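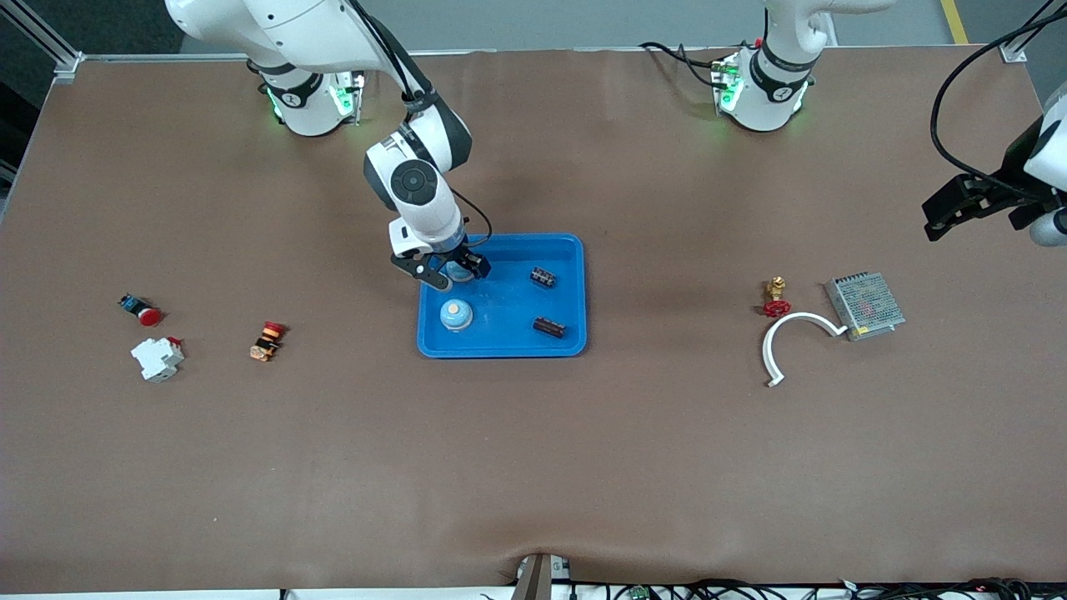
The Tudcombe Parts Sorting set was recorded by the automation club as its spring project, and this README covers what is in it, how the folders are laid out, and what we know is wrong with it. The task is simple to state: two arms clear mixed electrical and plumbing parts off a table and into a tray. The blue tray sits within reach of both arms, and the parts go down on either side of it, with things like the red emergency stop button and the circuit breaker on the left and the valve and power supply on the right. Everything was teleoperated by club members. There are no scripted episodes.

Version 1.2, Thursday, April 22, 2021
Maintainers: Arnel Javier (recording, hardware), Florante Sison (labels, loader)

## Contents

| Item | Value |
|---|---|
| Episodes | 1,521 |
| Held-out test episodes | 200 |
| Episodes with a failed grasp, kept and flagged | 137 |
| Longest episode | 40 seconds |
| Views | fixed workspace view, wrist views |

The test episodes are included in the total. Don't train on them if you plan to post a number on the club leaderboard.

## Folder layout

```
tudcombe_parts/
 train/
 episode_<id>/
 fixed/
 wrist_left/
 wrist_right/
 joints.csv
 notes.txt
 test/
 labels/
 parts.csv
 outcomes.csv
 tools/
 mangubat/
```

`joints.csv` has one row per time step, with joint positions for both arms and a gripper opening value for each. Time stamps are in seconds from the start of the episode. `notes.txt` is whatever the operator typed afterward. A lot of these are blank, and a few are only useful to the person who wrote them.

"Left" and "right" always mean the robot's left and right. In the fixed view the robot's left arm shows up on the right side. This has confused every new member, so check it before you file a bug.

## Parts

Part names in `parts.csv` are plain strings. The ones you will see most often:

- `estop_button`
- `breaker_mini`
- `push_button_orange`
- `capacitor`
- `valve_red_wheel`
- `pipe_hook_white`
- `psu_mesh`
- `dome_blue`

There is no instance ID, so two capacitors in the same episode both come through as `capacitor`. If you need to tell them apart you will have to use position. Florante started on instance IDs in March and got through the first batch, but they aren't consistent enough to release.

A part counts as "in tray" when it is inside the raised rim and the gripper has let go of it. A part leaning on the rim is labeled `partial`.

## Wrist views

The wrist views are best for the last part of the approach, when the fixed view is often blocked by the forearm. Focus is set for close range, so anything a little way off will be soft. We left the images as recorded. If you sharpen them, say so in your results.

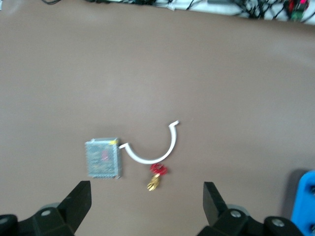 *Wrist view with the fingers open. Power supply, white hook and red-handled valve ahead of the gripper.*

The parts that give models the most trouble are the hook and the valve. The hook is thin and curved, and a grasp that looks fine from one side can land on nothing. Operators were told to go for the band and stay off the ends. The valve can be picked up by the wheel or by the brass fitting, and both are in the data. `outcomes.csv` has a `grasp_site` column for the valve only.

The power supply is wide compared with the other parts. Operators picked it up across the narrow side. If your policy tries to grab it the long way, check that your gripper scaling matches ours before you blame the training.

## Using the tools

The loader is called Mangubat and lives in `tools/mangubat`. It needs Python 3 and NumPy. From the top folder:

```
python tools/mangubat/load.py --split train --view wrist_left
python tools/mangubat/check.py --split test
```

`check.py` looks for missing frames and for gaps in the joint data. Run it once after you copy the set to a new drive. The full copy takes a long time over the lab network, so ask Arnel for the drive if you are on campus.

There is also a small converter for the Josamex format that the other teams in our league use. It drops the notes and the `grasp_site` column.

## Known problems

- Some early episodes start with a gripper already moving. The first time stamp is still zero.
- Clamps, cables and parts of the table structure are visible in the fixed view and change a little between sessions. Don't use them as reference points for calibration.
- The paper covering on the table was replaced during the project. Creases and smudges differ, and a model can learn to tell the sessions apart from them. Cropping helps some.
- Part labels were done by one person per episode and spot-checked by a second. Expect a few `partial` labels that you would have called the other way.
- `notes.txt` sometimes uses old part names. "Bell" and "cap" both mean `dome_blue`.

## Rules for club projects

Anyone in the club can use the set for class work or for the Trultura entry. Put your split and your seed in the write-up. If you record new episodes, keep them in a separate folder with your name on it and don't merge them into `train/` until Arnel or Florante has looked at them.

For new recordings, use the same starting pose for both arms and put the parts down by hand before you start the clock. Vary where they lie and which way they point. Stop the episode if a part falls off the table, and mark it `dropped` in the outcomes file. Don't reach in while the arms are enabled.

## Changes

- 1.2: Fixed swapped wrist folders in one session. Added `grasp_site`.
- 1.1: Added the test split. Renamed `psu` to `psu_mesh`.
- 1.0: First release inside the club.

Send label fixes to Florante as a CSV with the episode ID, the old value and the new value.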